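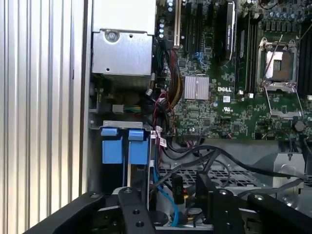

## Pre-run inspection, open-chassis cable work

For the Grustent cable-handling study at the Atside bench. Fill it in before every block of episodes, including the ones started at ten to five. Comments in italics are from whoever last had a reason to write one, usually a bad reason.

Two policies are under comparison. Dai sees the wrist camera only. Eta sees the wrist camera plus finger position and motor current. The result so far is that Eta knows when it has hold of a cable and Dai has opinions. Everything below exists to keep that result from being an accident of somebody's loose screw.

### A. Chassis

- [x] Mains lead out of the PSU, and out of the wall.
 *Both. One end is a conversation, both ends is an inspection.*
- [x] Side panel off and stored flat.
 *Somebody had been using it as a tray again. Crumbs removed.*
- [x] CPU socket checked, no processor fitted, load plate state written on the sheet.
 *Up. It was up for the whole training set, so up it stays. A closed plate reflects the ring light differently and Dai takes it personally.*
- [x] Blue SATA cable present and free to move.
 *Target cable for tasks 1 and 2. If it has been swapped for a red one, stop and find out who is feeling creative.*
- [x] Paper labels still on the cables.
 *Yes, but going furry. Do not re-tape. We re-taped once, and the success rate went up, and it took most of August to work out that the policy was looking for the tape.*
- [ ] Sharp edges on bracket and drive cage covered or noted.
 *Noted. They have been noted since the project began. Left open until somebody turns up with edging strip.*

### B. Gripper

- [x] All visible hex screws nipped up by hand, short key.
 *One needed a quarter turn. This is the same one as last time and it now has a paint mark.*
- [x] Fingers open and close fully with no cable between them.
 *Fine. Slight click on opening, heard at every check, never in the current trace.*
- [x] Finger faces wiped.
 *Grey fluff. Where it comes from remains the great unpublished finding of this lab.*
- [x] Wrist camera lens wiped, both fingers in view.
- [x] Force limit set to the study value and read back from the controller.
 *Read it back. Typing it in is a wish.*

### C. Reach into the drive bay

The awkward one. Task 3 has the gripper working close to the drive cage, with cables crossing over the approach, and it accounts for most of our stopped episodes.

- [x] Approach path run at slow speed with the policy off.
- [x] Blue latches on the cage intact.
 *Intact. Spares are in the drawer marked SPARES, under the things that are not spares.*
- [x] Power cable lying the way the reset card shows it.
 *Near enough. The card was drawn by someone who believes cables have a natural position.*
- [x] Emergency stop pressed, confirmed, released.
- [ ] Hands clear of the chassis before the policy is enabled.
 *Tick this at the moment of enabling and no earlier. A tick made over coffee protects the coffee.*

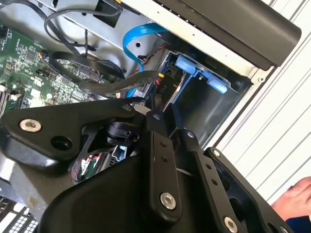
*Page last changed: August, 16:50. Section D rewritten, C unchanged.*

### D. Recording

- [x] Disk has room for the block.
- [x] Episode counter agrees with the paper sheet.
 *It does now. Episode 521 exists twice, once as a grasp and once as a very long look at a bracket. Both kept, second one tagged.*
- [x] Policy name hidden from the person scoring.
 *Hidden in theory. Anyone who has watched both for an afternoon can tell Eta by the small pause before it lifts. We still hide it.*
- [x] Resets done from the card, not from memory.
- [x] Stopped episodes scored as failures, with a cause.
 *"Being silly" is not a cause. Use slip, snag, wrong cable or operator.*

### E. Where the count stands

The plan is 4,000 episodes, 2,000 for each policy, same chassis throughout. No early write-ups, however good the plot looks. The gap between Eta and Dai is widest on the thin cables and nearly vanishes on the thick ones, which may be a finding about touch or may be a finding about thick cables being easier to see. The extra runs with the lights turned down are meant to settle it and go through this same list, with the lamp setting written beside the load plate state.

Outstanding: edging strip, new reset card, lens cloths. Sheets go in the blue folder when the block ends, including the embarrassing ones.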